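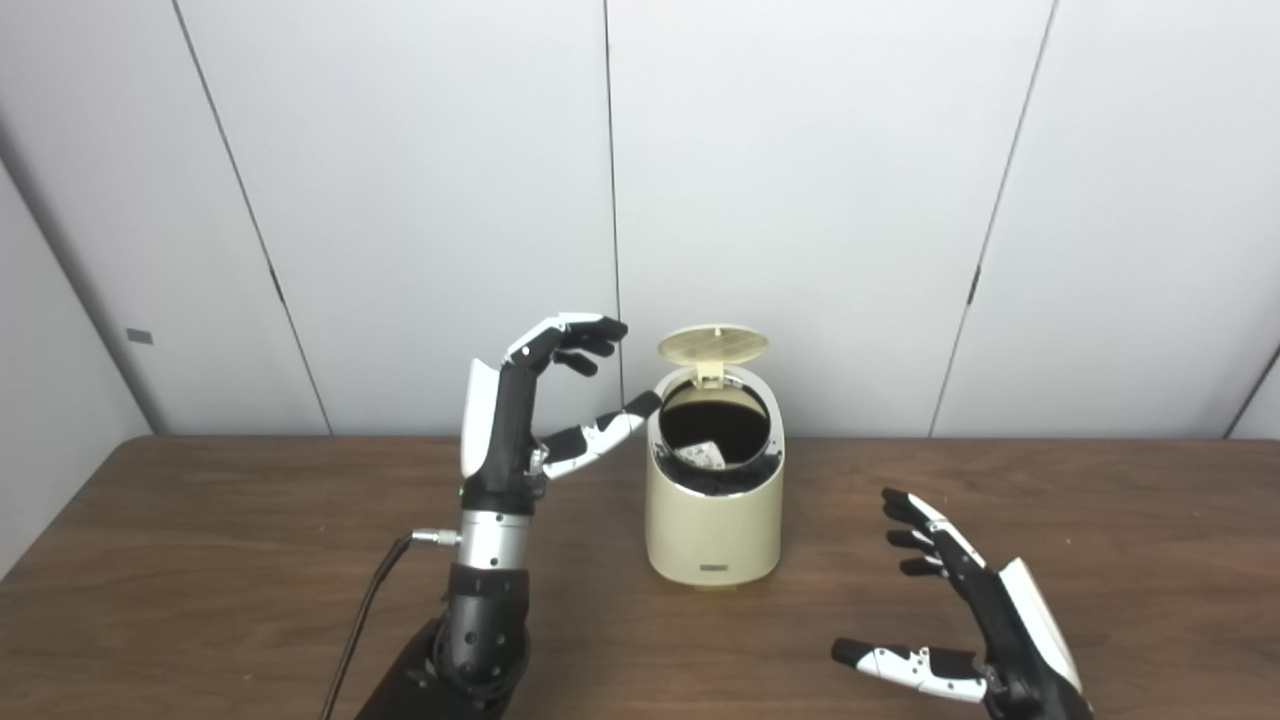
Pralley bringt Handpaar Ulodix als Mietpaket auf den Markt

Zwei fünffingrige Roboterhände übernehmen Tischarbeiten, für die sich im Büro bisher selten jemand gemeldet hat

Pralley nimmt im Februar das Handpaar Ulodix ins Programm. Das Paket besteht aus einer rechten und einer linken Roboterhand mit je fünf Fingern, den passenden Unterarmen und der Steuerungssoftware Balovik. Es richtet sich an Labore, Werkstätten und Verwaltungen, die kleine Handgriffe am Tisch automatisieren wollen und dafür keine Fertigungsstraße anschaffen möchten.

Zum Lieferumfang gehört eine Bibliothek mit 40 vorbereiteten Abläufen. Darunter finden sich das Öffnen von Klappdeckeln, das Umsetzen von Bechern, das Sortieren von Schreibgerät und, als erklärter Favorit der Entwicklungsabteilung, der Umgang mit dem Tischabfalleimer. Letzterer klingt nach einer bescheidenen Aufgabe. Wer einmal versucht hat, einer Maschine den Unterschied zwischen einem Deckel und einem Rand beizubringen, sieht das anders und trinkt seither mehr Kaffee.

Die Hände tragen weiße Schalen auf dem Handrücken, Handfläche und Fingerspitzen sind schwarz. Eine kleine grüne Leuchte unterhalb der Handfläche zeigt die Betriebsbereitschaft an. Der Daumen lässt sich weit abspreizen und greift damit auch an Kanten, an die ein gewöhnlicher Backengreifer nur von oben herankommt. Ob sich jemand von einer solchen Geste aufgefordert fühlt, seinen Müll selbst wegzuwerfen, wurde im Probebetrieb nicht erhoben.

Erprobt wurde das System bei Entwistle, einem Dienstleister für Büroausstattung. Dort liefen bis zu 1000 Durchgänge je Ablauf, vorwiegend an handelsüblichen Gegenständen. Sonderanfertigungen mit freundlich großen Griffen waren ausdrücklich nicht zugelassen. Aus den Rückmeldungen entstand unter anderem die Funktion "Nachfassen" -- sie unterbricht eine Bewegung, sobald ein Finger auf unerwarteten Widerstand trifft, und setzt aus einem anderen Winkel neu an. Die Entwickler hatten sie intern unter einem weniger druckreifen Namen geführt.

Balovik läuft auf einem gewöhnlichen Arbeitsplatzrechner. Neue Abläufe werden vorgeführt, aufgezeichnet und anschließend in der Software nachbearbeitet; Programmierkenntnisse schaden nicht, werden aber nicht vorausgesetzt. Geduld schon eher.

Ulodix wird ausschließlich vermietet, die Mindestlaufzeit beträgt 70 Tage. Einrichtung, Einweisung und der Tausch verschlissener Fingerspitzen sind enthalten. Tisch und Abfalleimer stellt der Kunde.

Pressekontakt: Pralley, Abteilung Kommunikation. Datenblatt und Mietbedingungen werden auf Anfrage zugesandt. Abdruck honorarfrei, Belegexemplar erbeten.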